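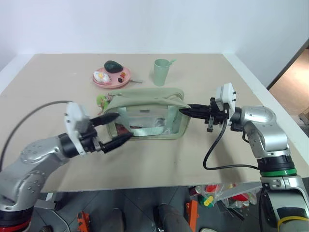

Picnic and Packed Lunch Tableware: Susska Everyday Set

Summary of findings

The Susska Everyday Set was assessed by the Plollham Consumer Advice Service over one school term. It is sold for packed lunches, picnics and meals in small kitchens. The set contains plates, cups, bowls and spoons in four colours. It was bought at the full retail price from Abernathy, and no payment or free goods were accepted from the maker.

Washing and wear

Each plate was put through 64 dishwasher cycles on the normal programme. The surface kept its colour well. Light scratching from metal cutlery could be felt with a fingernail but was hard to see at arm's length. The cups fared less well: two held a faint smell of blackcurrant squash until they had been soaked overnight in bicarbonate of soda.

Use at table

The plate has a raised rim, which younger children found helpful when eating peas and rice. The bowls stack neatly. The cups do not, and they take up more cupboard space than those in the Skurnari set reviewed in March. The spoons are too deep for yoghurt pots.

Carrying

The full set weighs around 1000 grams. No carrying bag is supplied and buyers should allow for the cost of one.

Price and guarantee

Spare pieces may be ordered singly, though delivery is charged on every order. The guarantee lasts one year and excludes damage from microwave use.

Rating: Recommended for home use. Acceptable for travel.

Report reference: 1581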